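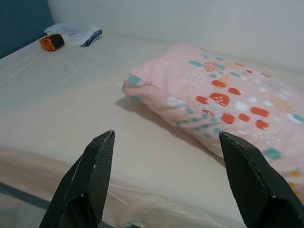
Wrist camera view: both fingers, one pillow, fitted sheet.

Home Kits Fingers Support FAQ Contact

Zakmont Bedroom Kit: frequently asked questions
Updated June, by Griet De Haan

What is the Bedroom Kit?
A pair of gripper fingers, a small camera for the wrist, a mount that holds the two together, and the Vernance software that turns the result into something you can teach. It goes on the end of an arm you already own. If you don't own an arm, please read the next answer before ordering. We have a shelf of returns from people who read it after.

Does it come with an arm?
No. It has never come with an arm. The box is the size of a toaster.

What does it cost?
The full kit is $585. Spare fingers are $33 a pair, and you will want a pair. The Addo mounting plate is included if you tell us which arm you have. If you tell us "the white one," we will write back.

Which arms does it fit?
Any arm on the plate list on the Support page. If yours isn't there, send a drawing of the bolt pattern with measurements. Drawings on napkins are accepted and have a better record than you'd think, but write the units down.

Will it make my bed?
It will move a pillow from where it is to somewhere nearer to where you wanted it. Whether that counts depends on how you were raised. Fitted sheets are not supported as a task. We have one customer working on corners, and we wish him well.

How do I pick up a pillow with two fingers?
Go for a seamed edge near a corner, where there's some cloth to spare. Come in low, open wide, close slowly. Grabbing the fat middle of the pillow is everyone's first idea and it mostly squashes the pillow.

Does a patterned pillowcase confuse it?
Less than a plain one does. Dots, blobs and speckles give the camera something to hold on to. White pillow, white sheet, white wall is the hard case, and naturally it's what every hotel customer has. Start with something loud and work down.

Why do the fingers narrow at the tip?
So they can get under an edge without plowing up the sheet. They also take up less of the camera's view that way, though you will still see plenty of them. You get used to it, as you did with your nose.

Can the camera see what it's holding?
Usually part of it. Once a finger is over the front edge of a pillow, that bit of edge is hidden, so set your approach before you get close. A second camera across the room helps a lot. The software takes up to two.

There's other stuff on my bed. Do I have to clear it?
For your first practice runs, yes. Later on, leave things lying around on purpose: a small box, a crumpled plastic bag, whatever the day has left there. An arm that has only ever met a tidy bed will be no use in your house. See-through bags are the worst of the lot, and we suggest keeping them well away from the pillow until you're confident.

How many practice runs does it need?
Our own pillow task was taught with 217 runs, and we threw out the ones where somebody leaned on the bed. Start with 60 and see what you have. If it's doing badly at that point, the trouble is usually the lighting or the mount, so check those before doing another long evening of it.

What lighting should I use?
Soft and even. Close the blinds if the sun comes in across the bed. Small shadows next to the pillow are fine. A hard stripe of sunlight will be treated as an object, and sooner or later the arm will try to pick it up.

Will the fingers mark my sheets?
They haven't marked ours. Wipe them with a damp cloth before the first run and again if you've been using them in the garage - we can tell when you've been using them in the garage.

How long does setup take?
Around an hour, if the plate is right. Calibration is most of it. The Jornden quick mount cuts the bolting down a good deal but is sold separately and is out of stock more often than in.

Can I return it?
Yes, with all the screws. Put them in the bag they came in, please, and tape the bag to the mount. Griet opens the returns herself and has views on loose screws.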